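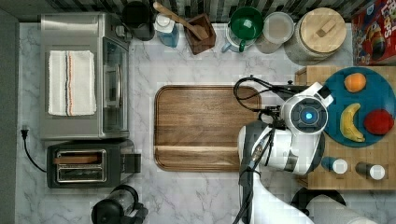
Fruit plate end of the counter, cereal in the corner

kerrfuffle60
So that's my current situation. I've got the big cutting board in the middle and it never moves, the jar and the canister and the soap live along the tile, and then there's the butcher block with the fruit. My sister says it's clutter. I say I cook in there every day and I want my stuff out! What would you put away first?

odier_kitchen
The cereal. Froot Loops goes in a cupboard, sorry. Everything else along the back I could live with, although I'd want the spoons nearer the stove.

tpietrzak
Disagree, cereal gets grabbed every morning at my house and it stays out. I'd lose the pitcher. When did you last pour anything out of it?

kerrfuffle60
Sunday, for iced tea, so ha. But fair, it's mostly parked there. My real headache is the left side, because I've got the toaster oven AND the two-slot toaster over there and I'm not giving up either one. 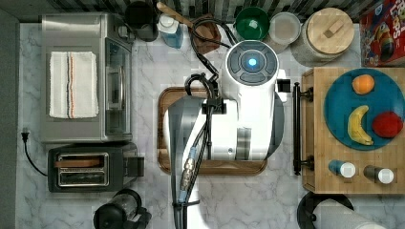
I keep a folded towel on top of the toaster oven because there's no other spot for it, and the toaster sits right below. We do toast in one and leftovers in the other. Am I nuts?

odier_kitchen
Not nuts, but I'd move that towel before you turn the oven on. Tops get hot. I got rid of my toaster in April and haven't missed it, the oven does bread fine.

tpietrzak
It does bread SLOW. Keep both. A rolling cart would take the pair of them, mine is 18 inches wide and I paid over 100 for it, which hurt, but I got a whole stretch of counter back.

odier_kitchen
A cart is just more counter to pile things on, Tadeusz.

kerrfuffle60
Lol you're both right. Towel's moving tonight, cereal stays, and I'll measure for a cart. The fruit plate is not up for discussion.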